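Chapter 5
Borrowing Small: Store Cards, Installment Plans and the Price of "Later"

Print this chapter | E-mail this chapter

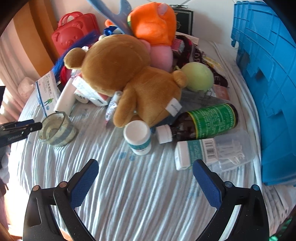

Figure 5.1 Soft toys on a striped sheet, among them a brown teddy bear.

I got my first store card in a checkout line in Climcombe, with my arms full and a clerk offering me money off if I signed right then. I signed! I'd have signed anything (it was a long line, and my feet hurt). The card came from a chain called Doltthorpe, and for the next couple of years it taught me most of what I'm going to tell you in this chapter, mainly by taking my money.

Chapter 4 was all about big loans, the kind where you sit at a desk and someone slides a stack of paper at you. You expect those to be serious. Small borrowing feels different. You tap a button, the thing is yours, and the bill shows up some other time, when you're thinking about something else. I think that gap between getting and paying is the whole subject, really, so keep it in your head as you read.

Let's start with my Doltthorpe card. One October I bought a washing machine for $661 on a "no interest" deal. I read the big print and skipped the small print, which said that if any of the balance was left when the offer ran out, I'd owe interest on all of it, going back to the day I bought it. Lenders call this deferred interest. I had $100 left to pay when the date went by, and I felt pretty good about that — until the statement came. The interest was worked out on the full price, as if I'd never made a payment on time.

A true zero-interest offer works another way. With that kind, interest starts only on whatever you still owe once the offer ends, so my $100 would have been the only part that cost me anything. The two deals can sound almost the same in an ad. The word to hunt for is "if," as in "no interest if paid in full."

Then there are installment plans, where the price gets chopped into equal payments. I've used one called Shokri for a mattress and another called Rirnach for tires, and both did what they said. My trouble was having both at once, plus the store card. Each payment looked tiny sitting there by itself. When I finally wrote them all down on the back of an envelope, I owed $1,112 in total, and I had been telling anyone who asked that I didn't carry debt!

Did I need to borrow for any of it? The tires, yes, I'd still say so. The mattress could have waited.

We'll take store cards first, in Section 5.1, and go through a sample agreement line by line (bring a highlighter). Section 5.2 covers installment plans and late fees, and 5.3 gets into how these accounts can show up on a credit report. The math is all adding and multiplying, so a cheap calculator will do.

Before you go on, grab some paper and list every payment you've already promised to make, with the due date next to each one. Leave room at the bottom. You'll be adding to it in Section 5.1.

Print this chapter | E-mail this chapter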